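Gripper width label lags behind what the jaws are doing, policy closes too late on cloth

Posted by pellbrook in Perception and Learning, 07/08/2022

I am training a small imitation policy for picking up clothes, using recordings from a hand-held gripper with a wrist fisheye. I have 300 demonstrations so far. Pose comes from visual-inertial SLAM and jaw width comes from a magnetic encoder on the finger linkage, logged on a separate board over USB. Everything is merged afterwards with the Usomari toolkit.

My problem is the width channel. When I replay an episode with the width plotted under the video, the plotted value reaches its minimum well after the pads have met in the picture. It is always late, never early. The trained policy does much the same thing on the arm. It goes to the right place on the cloth, starts lifting, and closes while it is already on the way up, so it comes away with nothing or with a few threads.

Things I have tried:

Changing the camera from 30 to 60 frames per second. No difference that I could see.
Smoothing the width less. It looks noisier but is just as late.
Shifting the width by a fixed number of frames. This fixes some episodes and makes others worse.

Is there a proper way of lining these up, or do I need to record everything again with hardware triggering? I would like to avoid that if I can. The camera has no trigger input.

tarnside_k

You need hardware sync. Software timestamps over USB are no good for this. I had the same trouble on a Vimstead board and gave up on it in the end.

orrin_hatch

You don't need to record again. A fixed frame shift works on some episodes and fails on others, so the offset changes from one recording to the next. I would guess the merge step is lining up the two streams by their first sample. Usomari does that by default if it can't find a shared clock. Look in the merge log for "align: first_sample". If the line is there, your offset is however long the camera took to start that day.

What we do is estimate the offset per episode from the video itself:

1. Put a small marker on each finger, somewhere that stays in view through the whole stroke. If you have episodes without markers you can track the pads instead, provided they are a different colour from the linkage.

2. Work out the distance between the two in pixels for every frame. Undistort the points first. Near the rim of a fisheye the pixel distance is badly squashed, though the jaws normally sit far enough in for it to matter only a little.

3. Resample the encoder width to the same rate and normalise both signals.

4. Cross-correlate over a window of plus or minus one second and take the peak. Store the offset in the episode's metadata and leave the raw files alone.

Do this on the opening and closing edges only. Long stretches with the jaws held still tell you nothing and they flatten the peak. We now ask whoever is recording to open and close the gripper three times before each take, which gives a clean section to match on.

On our set the median offset came out at 16 frames at 60 fps, and the worst was more than twice that. If yours all come out the same, I am wrong about the cause and you should look at your filter.

Cloth needs a bit more care than blocks or cups. With a rigid object the width stops at the object and stays there, so there is an obvious corner in the plot. With a fold of thin fabric the pads end up nearly touching and the encoder reads very close to its closed value.
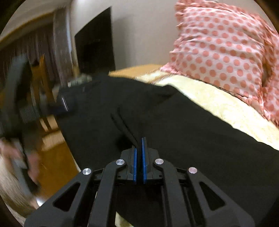
So don't use a width threshold to decide whether something has been grasped. In one of our batches the Haltden segmenter marked 9 good fabric grasps as "empty close" for exactly that reason and dropped them before training. Turn that filter off for garments, or label those episodes by hand. I check a frame from just after closing and look for material running up between the pads.

Once the offsets are in, retrain before you change anything else. If the arm is still late after that, measure the delay in the gripper driver and send the width command earlier by that amount at run time. Keep that separate from the data fix, otherwise you will be correcting the same thing twice.

bang_user_647

Agree with the above. If you are on the older Bang logger, check which timestamp it writes too. Ours stamped packets on arrival at the PC until the March release, and after that it used the board's clock. We had episodes from both in one folder and it took me ages to spot it. The field is called t_src in the header.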